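Putting on a Melodrama With No Budget: My Project Report

So for my project I picked the one-act nobody in my section wanted, a temperance melodrama called The Miller of Brurton. The title page says 1808, and it reads like it. Everybody faints. The villain has a speech that runs four pages in which he explains his whole plan to a horse. I loved it right away and I still do, even after typing the entire thing out by hand (the library scan was too blurry to copy from).

My first job was the cutting. The script came to a bit more than 3000 words of dialogue for the miller alone, and Professor Bakke wanted the whole show under forty minutes. I got his part down to 1000. What went first was the weather. He talks about the weather constantly! Then I took out the second letter scene, which I now think was a mistake, as people asked me afterward how the daughter knew about the mortgage.
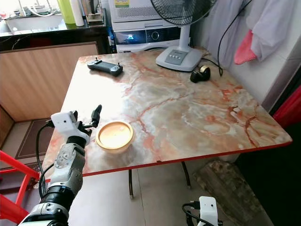
Department of Theater and Performance, Student Projects

Casting took longer than I planned. Teodoro Lagman read for the villain and got it in maybe two lines. He wanted to play it completely straight, no mustache twirling, and I said no, and we argued about it through most of January. In the end we tried it his way for one rehearsal and the horse speech was scary. I mean really scary. So we kept it, and I had to go back and rework Flores, the comic servant, who had been written to make fun of a much sillier man. I gave Flores fewer asides and more business with the lantern.

We rehearsed in the evenings, usually starting at 7, usually really starting at 7:20. Blocking notes are in Appendix B. One thing I'd do differently is mark the floor on the first night. We had the mill door in three different places over the course of two weeks and the poor daughter kept exiting into the river.

The performance had 71 people in the audience, which is more chairs than we had put out. They laughed at the first faint, and at the second, and by the third they'd gone quiet, and I stood in the back feeling very pleased with myself. The ending dragged. Oda Bakke wrote "trust the curtain" in my notes and underlined it twice, and she's right, the last page is all people forgiving each other one at a time.

For the written half I compared our cut with the full text, scene by scene. The table is in Appendix A. Scene 4 lost the most, and I'd put half of it back.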